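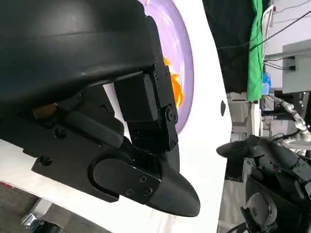 The gripper at Trururcombe, with lunch behind it.

I had pictured sparks. When a workshop invites the public in to see its robots, you hope for at least one thing being welded to another thing. What Trururcombe had laid on for its open day was a table, a lilac plate and a supply of pumpkin buns.

The buns belonged to Sultik, the project that has kept this building busy since last June. Its aim is to get a pair of robot arms to set out and clear away a snack without a human stepping in. The arms come from Flakik, a small firm with a large parts catalog, and up close they look like something that should be taking apart a truck. There are hex screws in every direction. The fingertips end in blunt black points, and I would not want one aimed at my breakfast.

Visitors stood behind a strip of tape, 16 at a time, and spoke in the low voices people use at golf tournaments. A child near me asked when it was going to do something. It was doing something, her father told her. It was thinking. She gave him the look he deserved.

I can report that watching a machine consider a bun is more gripping than it sounds, though not for the full 51 minutes on the program. The software is called Tạ, and its makers say it has worked through 440 practice runs with tableware alone. Soft food is the hard part, they told us. A mug stays the same shape however you grab it – a bun holds a grudge.

By the second session I had picked a favorite arm (the left) and was leaning over the tape with everyone else. The setup by then was one bun on the plate, another on the bare tabletop and a pale teal mug standing farther back, with a gripper on either side of the near edge like two diners too polite to start. 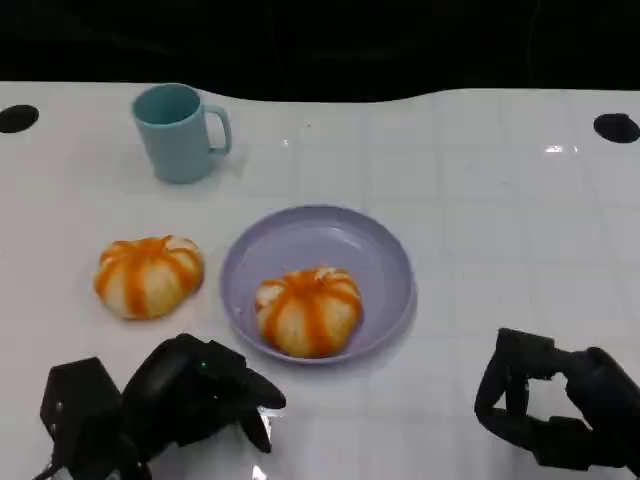 If you want to go

The next open day at Trururcombe is 8 March 2020. Places are free but limited to 106, and you need to book ahead. Wear something warm, and eat first.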